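Bandara Loan Ledger Transcriptions

README for the transcribed lending records of the former Niltirier reading room
Last changed: 2017-10-05

Contents

1. What is in the download
2. Where the ledgers come from
3. Files
4. Columns in loans.csv
5. How the pages were transcribed
6. Dates
7. Titles and authors
8. Borrowers
9. Known problems
10. Changes since the March release
11. Use and citation
12. Contact

1. What is in the download

The download holds typed copies of 4 handwritten lending ledgers, one row per loan. It also holds a list of the book titles that appear in them and a short list of the abbreviations the desk clerks used. There are no scans in the package. The scans are large and are kept separately. Write to us if you need a particular page.

The text is in UTF-8. Fields are separated by commas and quoted where needed. Line endings are LF. If you open the files in a spreadsheet, import them as text, or the shelf marks that look like dates will be changed into dates.

2. Where the ledgers come from

The reading room was on the upper floor of a building in Bandara and lent books to anyone who paid a small yearly fee. When it closed, the books were sold off in lots and the ledgers went into a cupboard with the rent receipts. Ludger Fuchs found them while sorting the receipts and asked if they could be typed up.

Ledgers A, B and C are bound in cloth. Ledger D is a set of loose sheets that had been tied with string. The order of the sheets in D was worked out from the running numbers in the left margin, and where those numbers are missing, from the dates. Sheets that could not be placed are at the end of the file with the value "unplaced" in the sheet column.

The ledgers cover loans only. There was a separate book for returns, and it has not been found. Some clerks wrote the return date next to the loan and some just drew a line through the entry. A struck-out entry is taken as returned.

3. Files

loans.csv
The main table. One row per loan.

titles.csv
One row per title, with the spelling we settled on and every spelling found in the ledgers.

abbrev.txt
Abbreviations used by the clerks, with our reading. Readings we are unsure of end in a question mark.

rules.txt
The typing rules, in full.

CHANGES.txt
All changes, oldest first. The short version is in section 10.

4. Columns in loans.csv

loan_id: ledger letter plus a running number, such as B-60. The numbers were given by us and don't appear on the pages.

ledger: A, B, C or D.

sheet: page number in A to C, sheet number or "unplaced" in D.

date_out: day the book was lent, see section 6.

date_back: day the book came back. Blank if no date was written.

struck: y or n. Whether the entry is crossed out.

title_raw: the title as the clerk wrote it, mistakes and all.

title_id: link to titles.csv. Blank if we couldn't tell which book was meant.

shelf: shelf mark as written. The marks were changed at least once, so the same book can have two.

borrower: borrower number, see section 8.

fine: amount written in the fine column, no currency. Blank means the column was blank. A zero means a zero was written.

hand: which clerk wrote the entry, from h1 upward. These are our guesses from the handwriting.

note: anything else in the row, such as "cover torn" or "told twice".

5. How the pages were transcribed

Each page was typed twice by different people working from the scans. The two versions were then compared by a script, and every difference was looked up again on the scan by a third person. If the third person couldn't decide, the reading was put in square brackets with a question mark.

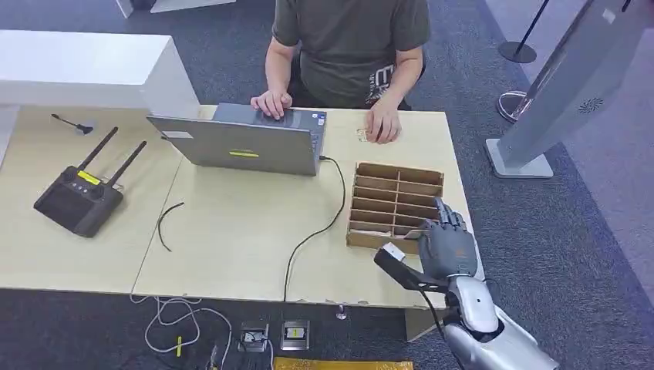
Mivance Local History Club, Ledger Transcription Team

Typing was done in a plain text editor with one line per entry and a vertical bar between fields. We tried a form with a box for each column first. It was slow, and people tended to fill in boxes that should have stayed blank. The bars were turned into commas when the final files were made.

The rule was to type what is written. Misspellings stay, ditto marks are typed as two straight quotes in title_raw and filled in only through title_id. Words that were crossed out and replaced are not kept, except in the note column when the first word seemed to matter.

Pascal Gerlach wrote the comparison script. Mareike Weidemann settled most of the open readings in A and B, Tarmo Adomaitis those in C and D. The script is not in this package, but it does nothing that a normal diff tool can't do.

6. Dates

Clerks wrote the day and the month and left out the year, apart from the first entry of each year. The year in date_out was filled in by counting forward from the last one written. In ledger C there is a gap where pages were cut out, and the year after the gap is less certain. Those rows have "year?" in the note column.

Dates are given as year, month and day with hyphens. If only the month can be read, the day is left off. If a date is impossible, such as the thirtieth of February, it is kept as written and the row is marked "date as written".

Several loans on one day were often entered under a single date at the top of the group. The date has been repeated for every row in the group.

7. Titles and authors

Most entries give a short title and no author. We matched them to full titles using the shelf marks and a sale list from when the books were sold. The sale list covers only part of the stock. There are 600 titles in titles.csv, counting each set of volumes as one title.

Where two books have the same short title and sat on the same shelf, title_id is blank. We did not guess from what else the borrower had been reading. One of our members did this for her own notes and got sensible results, but it would make the data useless for anyone studying reading habits.

Magazines are grouped under one title each. The issue, when given, is in the note column.

8. Borrowers

The ledgers give names. The files do not. Each name was replaced with a number, and the list that links names to numbers is not published and will not be sent out on request. House names and street names were taken out of the notes as well.

Spellings of the same name were joined under one number only when the membership number written next to them was also the same. This means that one person can appear under two numbers. Married women who changed their names will usually appear as two borrowers. Families who shared a card appear as one.

If you work through the notes and think you have found a detail that points to a person, tell us and we will remove it in the next release.

9. Known problems

Ledger B has water stains along the lower edge, and the last entries on many pages are hard to read. The share of square brackets is much higher there than anywhere else.

The clerk called h3 used the same sign for 1 and 7. Shelf marks in this hand should be checked against title_id before you rely on them.

The fine column in D was used for something different in some months, maybe deposits. We have not changed the values.

A few loans were entered twice, once in pencil and once in ink. We removed the pencil entry when everything else matched. When there was any difference, both rows are there.

Row order within a day is the order on the page and says nothing about the time of day.

10. Changes since the March release

Ledger D added. Before this, only A to C were included.

Column hand added.

Column returned replaced by date_back and struck. The old column mixed the two and could not be used to work out how long a book was out.

Title list gone over again, with 60 titles joined to others that were the same book under another spelling. The old title_id values are no longer in use, so don't mix files from the two releases.

Line with a stray tab in ledger A fixed. Thanks to Kai Ackermann for the report.

11. Use and citation

You may use, copy and change the files for any purpose, including paid work, so long as you name the source. Please give the name of the collection and the date at the top of this file, because row numbers can shift from one release to the next.

A line like this will do:
Bandara Loan Ledger Transcriptions, Mivance Local History Club, with release date.

If you publish something based on the files we would like a copy for the club shelf. Paper or PDF are both fine.

12. Contact

Corrections should give the loan_id, the column, what it says now and what you think it should say. Send them as plain text. Corrections to D are especially welcome, as it has had the least checking.

Requests for scans go to Mareike Weidemann. Please name the ledger and the page or sheet. We can't send whole ledgers by mail.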